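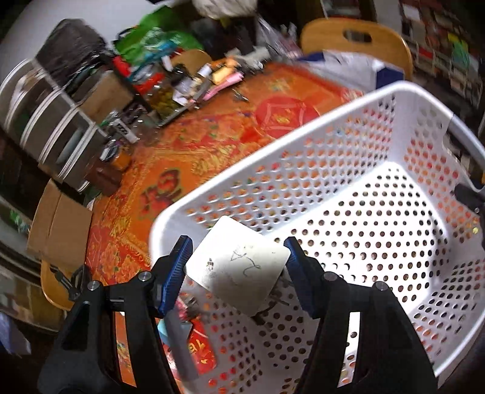
Par Linnea Sundqvist, le 2 octobre

Les nappes à fleurs sont de sortie à Lindholm ! La grande salle de la rue du Four a rouvert pour le rangement d'automne de la vaisselle commune, et l'ambiance y est franchement joyeuse. Du rouge, de l'orange, des motifs jaunes plein les tables, et par-dessus, de larges paniers blancs en plastique ajouré où les pièces sont triées une à une avant de repartir dans les armoires.

Il faut dire que le chantier est de taille. L'association Nedum, qui prête de la vaisselle aux familles et aux clubs du quartier, possède 437 pièces, assiettes, plats, bols et soucoupes confondus. Elles sont revenues des fêtes de l'été un peu dans le désordre, les creuses avec les plates, les carrées avec les rondes, et parfois deux services mélangés dans le même carton. « On rouvre tout, on regarde tout, et on retrouve des merveilles qu'on avait oubliées », raconte Sigrun Eklund, qui mène les opérations depuis lundi dernier avec une énergie communicative.

Parmi ces merveilles, le service Turkau fait l'unanimité. Des assiettes carrées aux coins arrondis, blanches, décorées à la main lors d'un atelier de dessin tenu ici même en février. Chacun y avait tracé ce qu'il voulait : un oiseau, une maison, quelques traits lancés à toute vitesse. Il y en a 132 et pas deux pareilles ! Les enfants de l'atelier passent d'ailleurs en fin d'après-midi pour essayer de retrouver la leur, ce qui ralentit un peu le tri et amuse beaucoup tout le monde.

La méthode est simple. Un panier par forme, les plus grandes pièces au fond, un torchon plié entre deux couches. Les nappes restent en place pendant toute la durée du rangement : elles amortissent les chocs, et puis elles sont belles, alors autant en profiter. Les pièces ébréchées sont mises à part pour l'atelier mosaïque de Carnham, qui les attend avec impatience pour le banc de sa cour.

Hier soir, 244 pièces avaient déjà retrouvé leur étagère. Il reste les plats de service, les saladiers (lourds, ceux-là, venez à deux) et toute une série de petites soucoupes dont il manque visiblement les tasses. Si vous en avez chez vous, au fond d'un placard, rapportez-les sans rougir, elles seront accueillies à bras ouverts.

La salle est ouverte de 14 heures à 18 heures jusqu'à la fin de la semaine prochaine. On peut venir pour une heure ou pour l'après-midi, avec ou sans tablier, et le café est offert. Les réservations de vaisselle pour les repas d'hiver reprendront dès que les armoires seront pleines ; les demandes se font sur place, auprès de Sigrun Eklund.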